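Notebook, textiles and soft furniture
October 2023

Continuing from the last page, which I had to stop because the tea arrived and then the phone.

Folding on the table is finished. All the towels from the first bag were done there, and the results are in the green folder with the old numbering. From today we fold on the sofa in the living room corner, because this is how people do it at home. My wife folds everything on the sofa. Joaquim Cordeiro says his mother does it on the bed, but we don't have a bed and the request for one will not be looked at before December.

Notes about the sofa. The seats are light grey and the back cushions are mustard yellow. The seat fabric has a fine texture and it holds the towel better than I expected. On the table a towel slides when you pull one corner, and you lose the line you made. On the seat it stays, but then it also stays when you want it to move. So the habit from the table, to pull the far edge flat with one long movement, is not good here. The towel must be lifted first, then laid down again.

Second problem is the gap between two seat cushions. If the towel lies over the seam, the middle of it goes down a little, and the fold comes out with one side longer. I measured this on one towel only: 18 mm difference at the short edge. On the table the same towel gave almost nothing. I tried putting a thin board from Dancombe over the seats and it solves the gap, but then we have again a table, only lower. I took the board away.

Towels. We use the second bag now, the one from Kadrić. They were washed at 60 degrees before the first use and dried in the machine. The new ones should be washed two times, not one. After one wash they still have the stiffness from the shop and they fold too easily, like paper. Please do not mix them with the first bag, the labels look almost the same. The Ernetix labels are for bag one. If you find a towel without label, put it on the chair near the door and I will look at it.

I want to write down the order of folding, as we have discussed it three times and each time I remember it differently:

Lay the towel with the long side along the front of the seats.
Find two corners of one short side.
Bring them to the other short side and lay down.
Smooth with a flat hand from the fold to the open edge, never the other way.
Fold again across.
Leave it. Do not correct after the second fold, also when it is ugly.

The last line is for me, I always correct.

Towels with a pattern are easier to judge than plain ones. With one color I cannot see where the middle is, and I find out that the fold is crooked only when it is done. With a band or a stripe the mistake shows at once, because the stripe does not meet itself. I would like to have the plain ones only in the later part, when the hands know the work.
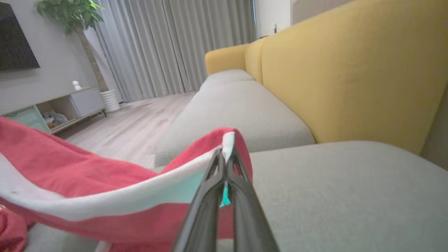 The red and white one is my favorite for this reason. When it is picked up by the edge it makes a peak, and the white band runs diagonally, so you see immediately how far the cloth is turned from straight. With this towel I also started to look at the part that is not being held. A bunched piece left behind in a corner gives a hard wrinkle later inside the fold, and from outside the pile looks fine. Joaquim thinks this is not important. I think it is, and we agreed to open each towel again at the end and look inside.

Room: the low console under the television can keep what is on its open shelf, but please nothing more on top. The Isness order for the baskets is still open, 38 euro with delivery, I will ask again. Until they come, the folded pile goes on the far seat and the unfolded ones on the floor, on the clean sheet.

To do: wash the rest of bag two. Find the long ruler, the short one is not enough for the big bath towels. Ask Joaquim if we count a towel which fell down from the seat as done or as not done, I have two like this and wrote them with a question mark.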